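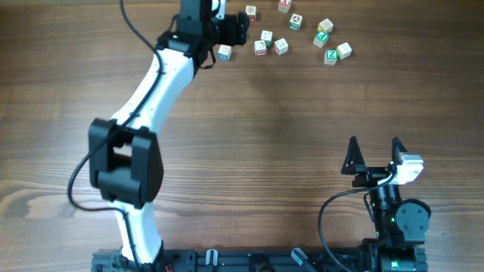

Kadri Venckus has interpreted in courtrooms for most of her working life, and for the past year she has also been asked to check what software makes of other people's words. She is not against the software. She uses it herself to prepare for hearings. What worries her is how its output ends up in case files.

"A lawyer sends me a page and says, just confirm this is fine," she said by phone in April. "The page is in English. I ask for the original. Sometimes they don't have it."

Venckus works with Altodero, an agency that supplies Lithuanian, Latvian and Estonian interpreters to courts and law firms. One of its recent jobs was a lease dispute involving a furniture importer called Brustmont. The two sides had exchanged 602 text messages, most of them in Lithuanian, and a paralegal had run all of them through a free translation app. The printout was attached to a motion before anyone who read Lithuanian had looked at it.

Venckus went through the messages with a colleague, Laimutė Mets. It took them seven days.

"Most of it was good," Venckus said. "I want to be fair about that. Dates, prices, addresses, all good. The trouble was in the short messages. Somebody writes two words, and the app has no idea what came before."

In one exchange the landlord asked whether the tenant would be out by the end of the month. The tenant's reply came through as "I agree." Venckus reads it as closer to "I see" or "all right, I heard you." She found three messages of that kind, and the motion relied on two of them.

The judge allowed a corrected translation to be filed. The case later settled, and Venckus does not know on what terms.

Darius Rimkutė, a lawyer who was not involved in the dispute, said he understands how it happens. His office uses machine translation to sort through documents at the start of a case.

"If I get 1000 pages, I can't pay a person to translate all of them so I can find the ten that matter," he said. "So we run it through, we find the ten, and those go to a translator. Where people get in trouble is when they skip the last part."

He now has staff stamp every machine-translated page as a draft. He also asks them to note which program was used, and when, as the same sentence can come out differently a few months later.

Venckus would like courts to ask for the same thing. She would also like the original text to be filed next to the English every time, including for text messages. Certified translators already have to sign a statement saying they are competent in both languages.

"An app can't sign that," she said. "So who signs it? Usually the person who pressed the button, and they can't read the original."

She has another hearing this month, a custody matter, and has asked to see the exhibits ahead of time. She was still waiting for them when we spoke.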